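Spend the money on the boring bits: a chat about buying robot gear

I'd been meaning to do this interview since March, when the person who looks after equipment buying at Gallwood let slip over a sausage roll that they'd knocked back the quote for a second robot arm. Knocked it back! I have been to enough of these places to know that when somebody offers you a second arm, you say yes and work out where to put it later. So I asked if I could come by with a recorder, and eventually (after two reschedules, both mine) I did.

Gallwood, if you haven't run across them, is a small outfit teaching robots to handle everyday stuff: bags, doors, cupboards, the kind of jobs you and I do without looking. The condition of the chat was that I'd leave names out of it, so you'll have to make do with "the buyer". The buyer is also the person who orders the milk.

We started with the arm, obviously.

"The arm was never the problem," the buyer said. "We had one arm and it was sitting idle half the week. What we were short of was demonstrations. You can't teach the thing to open a locker if you haven't got a big pile of people opening lockers for it to learn from. So a second arm would have given us two idle arms, and a very nice photo for the website."

What they bought instead was hand-held grippers, the sort a person carries around and does the job with. They looked at two suppliers, Barua and Wenov, and ended up with Wenov. I asked whether it came down to price and got a bit of a laugh.

"Barua was cheaper on the sticker. Then you go down the page and the finger pads are extra, the charger's extra, the case is extra, and the freight is for one box when it ships in two. By the time I'd put it all in the same spreadsheet there was hardly anything in it. Wenov came in at $2,280 a pair with a spare set of pads, and they answered the phone. I rate that very highly, answering the phone."

The spreadsheet, I should say, is a thing of beauty. I was shown it on a laptop and was not allowed to take a copy. Each line has a column for what the thing costs, a column for what it costs again next year, and a column simply headed "who moans if it breaks". I've since started one of my own for the household.

I wanted to know what people get wrong when they're putting together a first budget, and the answer came back before I'd finished asking.

"Consumables. Everybody budgets for the machine and then they're shocked that bits of it wear out. Pads, cords, batteries, the markers that get scuffed. I put aside $1,000 at the start of the financial year for stuff that's going to wear out, and the first year I did it I was told it was padding. Padding! It was gone well before winter and I had to go back and ask for more. They don't call it padding now."

And after consumables?

"Storage, and the time to set things up. If the gear hasn't got a home, you spend your first half hour hunting for a charger. We track set-up as a cost now, same as anything we'd buy. It's wages, isn't it?"

They use a booking and logging program called Purnine for that, which the buyer was fairly lukewarm about ("it does the job, the calendar's ugly") but which did settle one long argument. In its first month Purnine logged 239 sessions, and the longest gaps were all at changeover, with one person putting the grippers down and the next picking them up and getting sorted. So the next purchase was a second pair of grippers, and the robot arm quote went back in the drawer.

I asked if the crew doing the actual demonstrations get a say. I've seen places where the gear is picked by someone who never has to hold it.

"They get the biggest say! They're the ones with sore wrists. Before we bought anything we had loan units in for a fortnight and I asked everyone to do the same job with both, over and over, then tell me which they'd want on a Friday arvo. I don't care what the brochure says about grip force if your hands are cooked by morning tea."

After that we wandered down to where the work gets done, which was my favourite part of the visit. I'd pictured something like a factory. It's much more like an ordinary office, with a water dispenser, bottles of water on the floor and a bank of white lockers. I find that reassuring, somehow. If you want a robot to be useful in a normal room you've got to have a normal room.

"That's another saving, by the way," the buyer said. "We priced up a proper mock-up, walls and cupboards and all, and it was silly money. Lockers are lockers. Put a bag in front of them and you've got a task."

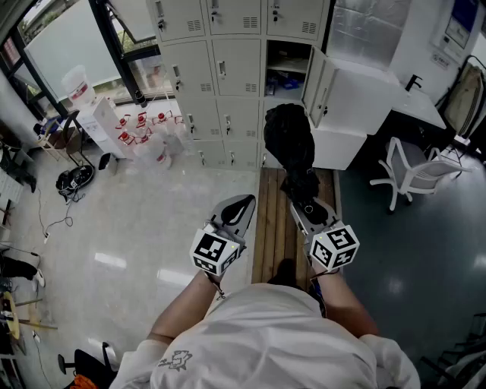 What they'd tell someone starting out

Back upstairs, I asked for the advice you'd give a friend with a small budget and a keen boss. There was a long pause and a biscuit.

"Borrow before you buy. Ring the supplier with a dumb question and see how long they take. Write down how many hours of use you really expect, then look at it again after 40 hours on the gear, when you'll know a lot more than the salesperson does. And buy the spare cord on day one. The spare cord is always out of stock the day you need it."

I asked about leasing, too, as a few readers have written in about it. Gallwood looked at it for the arm and decided against it, mostly on the length of the contract. The buyer's view is that leasing suits anyone who already knows exactly what they'll be doing in three years, and they've yet to meet that person. For the grippers it never came up, the price being low enough to go through as an ordinary purchase.

And the second arm? It's back on the list for next year, with a line for installation, a line for training and a very firm line for spare parts. The buyer wants to see the first one properly busy before signing anything. "Ask me again when people are fighting over it," I was told, and then the phone went and it was the milk people.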